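Thaler Open Demonstration

The Thaler Open Demonstration is a public showing of robotic manipulation work held once a year at the Thaler workshop building in Jumiditz. It is organized by Fomik, a maker of small gripping tools, and covers the handling of everyday goods by robot arms: bags, cables, boxed items, clothing and loose packaging. The most recent showing took place on January 19, 2026 and drew 755 visitors.

Background

Fomik moved into the Thaler building after its earlier premises became too small for full-size arm stations. The first showing was a half-day event for suppliers and had no public admission. Visitors stood behind a rope and watched a single arm sort parts into trays. Later showings dropped the parts sorting, which was already common in industry, and turned to soft and irregular goods.

The event was opened to the general public at its third showing. Admission is free, but entry is by timed ticket. Each group is taken through the stations in a fixed order and may stay at any one of them for the length of a single task cycle.

Stations

The 2026 showing had 11 stations on the ground floor. Most consisted of an arm, a work enclosure with a flat floor and at least two walls, and a screen carrying the view from a small camera mounted near the gripper. Visitors could compare the arm's motion with what the wrist camera recorded at the same moment.

Enclosure walls are covered with printed paper in different patterns, and the floors are changed between sessions. According to the printed guide, a control program prepared against one plain background often does poorly when the background changes. The stations at Thaler therefore use florals, stripes and solid colors in rotation, and the same task is repeated in front of each.

The station controllers run Plokar, a scheduling program written at Fomik. Plokar assigns tasks, stores the recordings and stops the arm when the measured force passes a set limit. It doesn't plan the motion itself. During the public hours the limit is set lower than in ordinary work, and cycles run slower as a result.

Gripping tools

Two kinds of finger were shown. The first is a rigid finger with a thin rubber face, used for boxes and cards. The second carries a foam pad with openings cut through it in a grid. The openings let the pad fold around an edge or a seam under light pressure. Foam pads wear quickly and are treated as a consumable. Siiri Ahonen, head of the tooling group, gave a short talk on pad wear and passed used pads around the room.

Soft goods tasks

Soft goods took up the largest share of the program. A bag has no fixed shape -- its outline changes each time it is touched -- and a cable may catch on a strap or slide under a flap. The guide lists four basic tasks: lifting a bag by its fabric, opening it, removing an item, and laying a cable clear of other objects. Flat printed items are often placed in the same enclosure, so that the program must tell a card on the floor from the floor itself.

A cable that passes over another object is treated as a separate case. If the lower object is pulled first, the cable is dragged along with it. The recommended order is to move the cable, then the object, but operators are free to record other orders for comparison.

A gray padded fabric piece, a black bag section and a purple-gray cable crossing an orange card, with a yellow foam pad at the gripper:

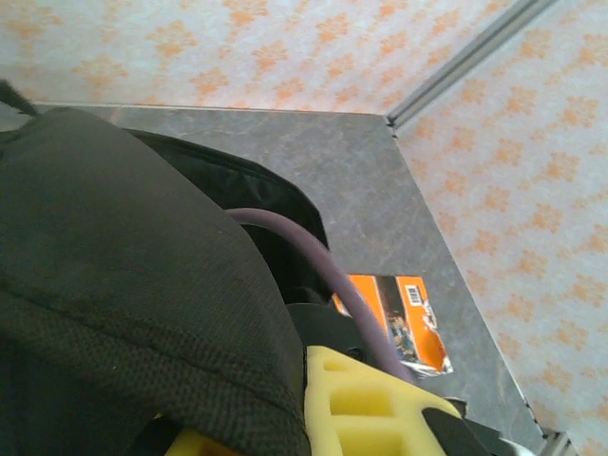
Elli Nieminen asked in the discussion period whether a program could learn to leave a cable alone when the task didn't call for it, and said that the talks had dealt too little with that question. The reply was that such recordings exist but had not yet been sorted.

Recordings

Fomik keeps recordings from the public hours together with those from ordinary work. At the close of the 2026 showing the soft goods set held 2,823 recordings. Each includes the wrist camera view, the joint positions and a short written label. Attempts that end without a completed task are kept and labeled as such.

Public access

The building has step-free entry from the street side. Visitors under 12 must be with an adult. A session lasts 36 minutes, including the safety talk at the door. Tickets for each showing are released in advance and cannot be exchanged for another time slot.

Comments

gearbox_lou
The section on Plokar should mention that the force limit is set per station. Ours was stopped twice while the next one kept going.

Marit
Does anyone know if the pad wear talk was written up? I got there in the last group and missed it.

tollan4
@Marit there was a handout by the door, two pages. Ask at the desk, they mailed me a copy in February.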